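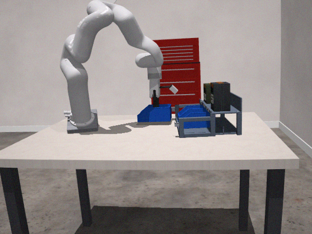

Chapter 4
Storage and Location of Small Parts

4.1 Introduction

A parts store exists to hand over the right item, in the right quantity, at the time it is asked for. Everything else that goes on in the store, including receiving, labeling, counting and reordering, supports that task. Chapter 3 dealt with receiving. This chapter deals with where a part is put after it has been received and how its location is recorded.

The chapter is limited to small parts, meaning items that can be lifted in one hand and kept in a bin or a drawer. Sheet stock, bar stock and palletized goods are covered in Chapter 6. Liquids and other controlled goods are covered in Chapter 9.

After studying this chapter, the reader should be able to:

define stock item, location, bin and pick face;
tell fixed location from random location and state when each is used;
write and read a four-field location code;
work out the number of bins needed for a given range of stock;
set a reorder point for a two-bin system.

4.2 Terms

A stock item is a part with its own part number. Two screws of the same thread but different length are two stock items. Two screws that match in every respect but come from different suppliers are one stock item, unless the store is required to trace parts by supplier.

A location is a space with its own address. It may hold a bin, a drawer or nothing. An empty location keeps its address.

A bin is an open-topped container that can be removed from its location. The word is often used loosely for the location itself, and many older stock records have a column headed "Bin" that in fact holds an address. In this book the two are kept apart.

The pick face is the part of the store from which items are taken for issue. Stock held elsewhere to refill the pick face is called reserve stock. In a small store the two may share a shelf, with the reserve behind or above the pick face.

4.3 Fixed and Random Location

Under fixed location, each stock item is given one address and keeps it. Clerks learn the layout, and a part can often be found without the record. The cost is space. Each location must be large enough for the highest stock the item will ever reach, and on an average day much of that space is unused.

Under random location, an incoming item goes to any free space of suitable size, and the address is written to the record at the time of put-away. Space is used well, but the record must be correct. A part placed in one location and recorded in another is lost for practical purposes until the next full count.

Most stores combine the two methods. Fast-moving items have fixed locations on the pick face, and reserve stock is stored at random. The Girard depot, used as a worked case in this chapter and the next, follows this plan. It holds 1110 stock items in a single room. The pick face is arranged by part family and the reserve shelves have no set order.

4.4 Location Codes

A location code should lead a person who has never seen the store to one space only. The code used in this book has four fields: aisle, bay, shelf and position. The aisle is a letter. The other three are numbers of two digits, with a leading zero where needed.

Example: C-04-02-19 is aisle C, bay 4, shelf 2, position 19.

Shelves are numbered from the floor upward, so that a shelf added at the top does not change the existing codes. Positions are numbered from left to right as seen by a person facing the shelf. The letters I and O are left out because they are easily read as one and zero.

Part numbers should not be used as location codes. When the Brondley plant moved its fasteners to a second room, 21 shelves had to be relabeled for this reason, and issue slips already printed gave no usable address.

4.5 Bin Size and Fill

Bins are chosen by the volume of stock to be held, with an allowance for the space between loose parts. They should not be filled above the level of the front lip. Parts heaped above the lip fall into the bin next to them, and mixed stock takes longer to correct than a second bin takes to set up.

A store should keep the number of bin sizes low. Three sizes are enough for most ranges of small parts. If each size is a simple fraction of the shelf width, bins can be exchanged without leaving gaps. The Undix pattern, in which two small bins take the width of one medium bin and two medium bins take the width of one large, is used in the exercises.

4.6 The Two-Bin System

The two-bin system controls reordering without a running count. Stock is split between two bins. Parts are issued from the first until it is empty. The second is then opened and an order is placed. The quantity in the second bin is the reorder point, and must cover use during the supplier's lead time plus a margin for safety.

Reorder point = (daily use x lead time in days) + safety stock

Suppose a washer is used at a rate of 50 per day, the lead time is 19 days, and the safety stock is 160. The second bin must hold 950 + 160, or 1110 washers. Lead time is counted here in working days. If the supplier quotes calendar days, the figure must be converted first.

The system suits cheap parts with steady demand. It does not suit costly parts, parts with a shelf life, or parts whose use depends on single large jobs. Section 4.7 sets out the method used at the Gulura works for parts of the last kind.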